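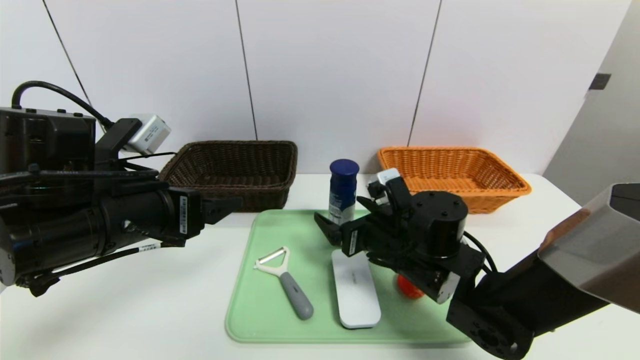

A tray in front for the things you are deciding about, baskets behind it for the things already decided.

How to Sort a Mixed Drawer in One Evening
By Annatjie Naidoo
Updated 18 Nov 2025

Every home I have lived in had a mixed drawer. It is the drawer where the batteries, the rubber bands, the birthday candles and the key of a suitcase live together. When we moved to the apartment on Shezi Street we had two such drawers, and I decided to learn to do this properly. The method below is what I use now, and I have also used it in the bathroom cabinet and in my mother-in-law's pantry.

What you need

A table or other flat surface that you can keep for one evening. A tray with a raised edge. Two baskets or boxes of different colors, so you do not mix them up. A bag for trash. A damp cloth and a dry cloth. A pencil and some paper tape for labels. A kitchen timer, or the timer on your phone.

You do not need to buy organizers before you begin. I made this mistake in March, when I ordered a set of drawer dividers and found at home that they were too high and the drawer did not close. Measure first, buy later, and maybe do not buy at all.

Step 1. Take the whole drawer out

Pull the drawer completely out if it allows this. Many drawers have a small plastic lever on each rail. Press one up and the other down at the same time and pull straight toward you. If the lever is stiff, do not force it. Leave the drawer in its place and empty it by hand.

Look into the space behind the drawer. In ours there were two letters and a measuring spoon I had been missing for a long time.

Step 2. Clean before you sort

Turn the drawer over above the trash bag and tap the bottom. Wipe it with the damp cloth and a little dish soap, then with the dry cloth, and let it stand open while you work. If the drawer is unpainted wood, use very little water.

Sticky spots from old tape come off with cooking oil. Put some drops on, wait, rub with a paper towel, and then wash the oil away with soap.

Step 3. Sort by the place of use

Most people sort by type: all metal things together, all small things together. I did it also, for years. It looks nice on the first day, but then you walk through the apartment for every pair of scissors.

Put a few items on the tray and ask for each one, in which room do I use this? Things that are used in this room go into the first basket. Things that are used in another room go into the second basket. Broken things go directly into the bag. Clear the tray fully before you put new items on it. This is the only strict rule I have.
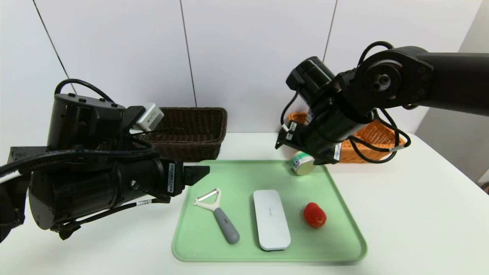
The white tabletop and the paneled wall behind it.

About the surface: a light one is better. Small screws and clear rubber feet are easy to lose on a dark or patterned table. If yours is dark, put a plain bedsheet or a large sheet of paper on it. Have the lamp on the side of your weaker hand, so that your working hand does not throw a shadow.

Set the timer for up to 45 minutes. When it rings, stop, even if the drawer is not finished. I have noticed that after this time I begin to keep everything, only to be done with it.

Step 4. Treat the difficult items separately

Batteries. Put a piece of tape over the ends of used ones and bring them to a collection point. Do not leave them loose with coins or keys.

Medicine. Check the date. Old medicine goes back to a pharmacy that accepts it, not into the sink.

Sharp things. Blades and peelers should lie flat, with the sharp side away from the front of the drawer. A cork on the point of a skewer is enough.

Spray cans. Keep them standing, away from the stove and from the sun, and do not store them in a drawer under the oven.

Keys with no lock. Write "unknown" and the month on a label. My husband's friend Mandla Mtshali is a locksmith, and he told me to keep such keys for one year and then let them go. We had 16. I kept three.

Step 5. Put things back

Start with what you use every day and place it in front. Cut small cardboard boxes to the right height and use them as dividers. Tea boxes are very good, and so are the lower halves of 500-gram cracker boxes. A piece of paper tape under each box stops it from sliding.

Leave one compartment free. New things will arrive, and they need a place to land.

The second basket should be emptied on the same evening. Walk with it from room to room and put each thing where it belongs. If the basket stays in the hall until the weekend, it becomes the new mixed drawer.

Keeping it in order

Once a month, open the drawer and take out only what does not belong. It takes a few minutes with a cup of tea. I do it on the day when I pay the bills, so I remember it.

If several people share the drawer, write the names of the compartments on tape and stick them inside, on the bottom. My family complained about the labels for a week and after this they used them.

Common problems

The drawer does not slide well after you put it back. Take it out again and check that both rails are pulled fully forward. A little candle wax helps on wooden rails.

Everything moves when you close it. The boxes are too loose. Fold a strip of cardboard and push it in at the back.

You cannot decide about an item. Put it in an envelope, write the date on it and store it on a high shelf. I look through my envelopes every March.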